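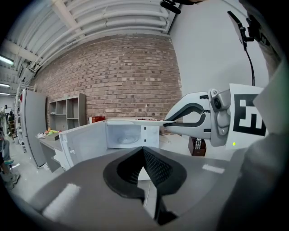

Microwave with the door open, remote on the box to the right

Hello all,

Krum Kneževič wrote in May:
> Is anyone actually using the brick wall end of the Grotatley room? I'd like
> to know what there is for cooking and washing before I bring my lot over.
> Also, does the glass plate in the microwave lift out? Ours at Olness was
> stuck fast and drove me mad.

Krum, yes, do come! The microwave is a plain white one with the round glass turntable, and the plate lifts straight out (I had it in the sink last week, with plenty of washing-up liquid, and it came up lovely). Please leave the door open for a bit after you've used it, it gets stuffy in there otherwise. The grey shelves against the bricks have several empty compartments, so help yourself to one or two for mugs and tea towels. I'd put a label on, mind — things wander.

As for washing, there's the white machine, and I'm very fond of it. Have a good feel round inside before you load it, right up to the drum, as I once lost a sock in there for the whole of a Huton meeting. The coiled rope mat lives on top. It's a lovely beige thing with a hole in the middle, and it does NOT go in the wash, however grubby it looks!
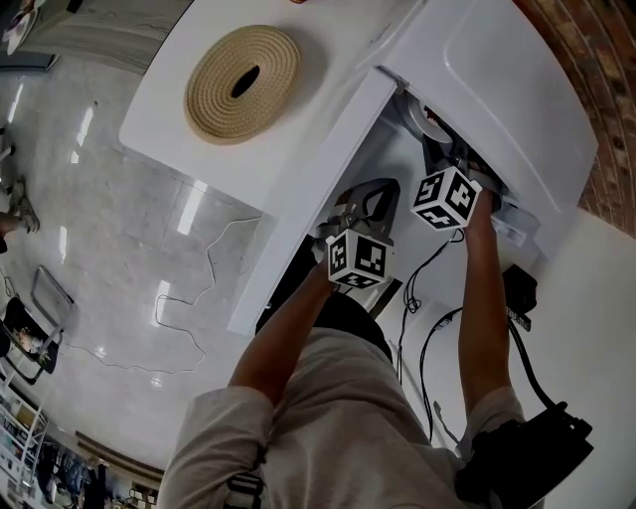
Do watch the cables too, and tuck them back if they're hanging down. I've got 47 clothes pegs in a Trajkovski biscuit tin if you need any, and I can spare 2 boxes of powder.

One thing I couldn't find was the instruction book for the washer. Has anybody got it at home? I've tried all my drawers.

Cheers,
Boris Todorova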